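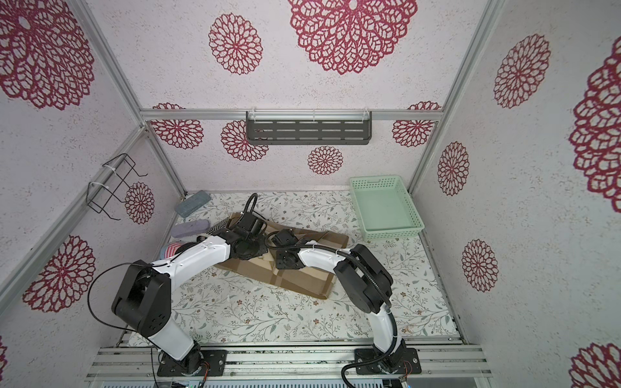 Warum der linke Arm im ersten Quartal so oft gestanden habe und ob das Geld für Ersatzteile bis zum Herbst reiche, wollte Uvmont nach dem letzten Bericht wissen. Man habe den Eindruck, es werde mehr repariert als gefaltet, und bitte um eine nachvollziehbare Aufstellung.

Der vorliegende Bericht geht zuerst auf diese Rückfrage ein und danach auf den übrigen Stand der Arbeiten.

Zwischenbericht zum Vorhaben Bivden
Standort Troltberg, Textilzelle
Stand: Donnerstag, 2. Mai 2019
Berichtszeitraum: April

1. Ausfälle am linken Arm

Die Stillstände gingen auf zwei Fehler zurück, die sich überlagert haben. Der erste war ein Wackelkontakt am Stecker des Handgelenks. Er trat nur bei weit gestrecktem Arm auf und war deshalb in der Ruhestellung nicht messbar. Der zweite war eine Grundplatte, die sich auf der Schiene leicht verdreht hatte. Die Steuerung meldete in beiden Fällen denselben Positionsfehler, und wir haben zunächst nur am Stecker gesucht.

Der Stecker ist getauscht, die Grundplatte neu ausgerichtet und mit neuen Schrauben befestigt. Seitdem prüfen wir das Anzugsmoment beider Platten zu Beginn jeder Arbeitswoche und tragen es in das Zellenbuch ein. Im April musste an der linken Platte einmal nachgezogen werden, an der rechten nicht. Ob das Setzen damit abgeschlossen ist, lässt sich noch nicht sagen.

Die Betriebszeit der Zelle im April betrug 1.064 Zyklen. Als Zyklus zählt wie bisher das Greifen, Ausbreiten und Ablegen eines Tuchs, auch wenn die Ablage danach von Hand korrigiert wird. 24 Zyklen wurden wegen einer Störung abgebrochen. Im März war die Zählung lückenhaft, ein Vergleich wäre daher nicht belastbar.

2. Kabelführung

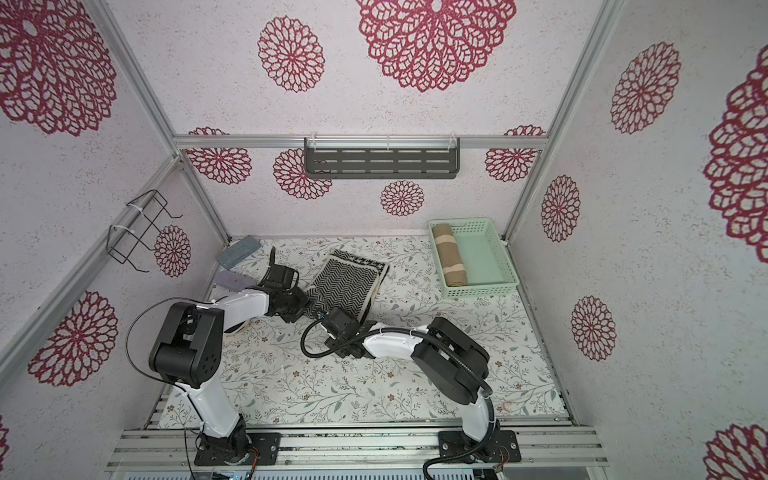

Die Leitungen bleiben der Teil der Zelle, an dem am meisten Arbeit anfällt. Vorgesehen war ursprünglich, alle Leitungen offen zu verlegen und nur an den Gelenken zu sichern. Das hat sich bei langen Bewegungen quer über die Arbeitsfläche nicht bewährt, die Schlaufen blieben an Gehäusekanten hängen. Am rechten Arm läuft inzwischen ein schwarzer Wellschlauch vom Greifer am Unterarm entlang und hinunter zum Sockel. Am linken Arm liegt noch das dünne Kabel in einem losen Bogen über dem Gelenkgehäuse. Wir wollen den linken Arm gleich ausstatten, warten aber auf den passenden Schlauchhalter von Văn. Die Lieferung war für April zugesagt und ist nicht eingetroffen – eine Nachfrage läuft.

Bis dahin gilt für den linken Arm eine Begrenzung der Drehung im Ellbogen. Sie kostet Reichweite in der hinteren Ecke, beim Falten in der Mitte der Fläche stört sie kaum. Nach dem Umbau wird sie wieder aufgehoben und der Arm neu eingemessen.

3. Greifer

An den Fingern ist der Belag der kritische Punkt. Bei glatten Geschirrtüchern hält er lange, bei gestrickten und groben Stoffen setzen sich Fasern fest, und der Griff wird ungleichmäßig. Die Finger wurden bisher alle 800 Zyklen abgewischt. Das war zu selten. Wir haben das Intervall auf 600 Zyklen verkürzt und reinigen nach Versuchen mit Strickware zusätzlich am Ende des Tages. Dazu wird der Arm in die Wartungsstellung gefahren und stromlos geschaltet, der Belag trocken abgebürstet und danach mit einem fusselfreien Tuch abgezogen. Lösemittel verwenden wir nicht mehr, sie haben an einem Finger den Kleber angegriffen.

Die Schließkraft ist für beide Greifer getrennt einzustellen. Ein gemeinsamer Wert war der einfachere Weg, führte aber dazu, dass der linke Finger dicke Kanten zusammendrückte und beim Öffnen mitzog. Der neue Wert links liegt niedriger und wird nach jedem Belagwechsel geprüft. 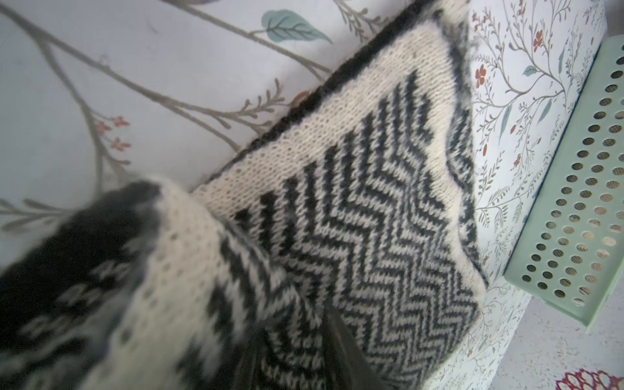

Zur Prüfung wird ein Stoff an der Kante gefasst, kurz angehoben und wieder abgelegt. Rutscht er beim Anheben, wird die Kraft in kleinen Schritten erhöht. Klebt er beim Öffnen am Finger, ist meist der Belag verschmutzt, und es wird zuerst gereinigt. An der Einstellung ändern wir erst danach etwas. Diese Reihenfolge steht jetzt auch in der Wartungsanweisung, die bisher an der Stelle unklar war.

Offen ist die Frage des Nahbereichs. Liegt ein Stoff in mehreren Lagen, fasst der Finger manchmal die obere und die nächste zusammen. Mit der Schließkraft allein bekommen wir das nicht weg. Ein schmalerer Finger ist gezeichnet, aber noch nicht gefertigt.

4. Aufbau der Zelle

Am Gestell waren keine größeren Arbeiten nötig. Die Ablagen an der Rückwand und links sind weiterhin mit Kabelbindern am Aluminiumprofil befestigt. Für den jetzigen Betrieb genügt das, verschraubte Halter sind für den Sommer eingeplant. Die bedruckte Matte rutscht gelegentlich, wenn ein Arm mit Druck darüberfährt, und wird dann von Hand zurückgelegt. Ein fester Rahmen dafür ist in Arbeit.

5. Mittel

Der Stecker und die Schrauben wurden aus dem laufenden Budget bezahlt. Für Schlauchhalter und Belagmaterial ist der Betrag gebunden, aber noch nicht abgerufen. Nach heutigem Stand reichen die Ersatzteilmittel bis zum Herbst, sofern kein Gelenkantrieb ausfällt. Einen Antrieb auf Vorrat haben wir nicht. Wir bitten Uvmont um Mitteilung, ob eine Umwidmung aus dem Posten Reisekosten dafür möglich ist.

6. Nächste Schritte

Umbau der Leitungen am linken Arm nach Eingang der Teile, anschließend Einmessen
Fertigung und Probelauf des schmaleren Fingers, zunächst nur rechts
Rahmen für die Matte
Auswertung der Störungen nach Ursache, getrennt für beide Arme

Das Zellenbuch mit den Einträgen des Berichtszeitraums liegt in Troltberg und wird auf Wunsch als Kopie übersandt.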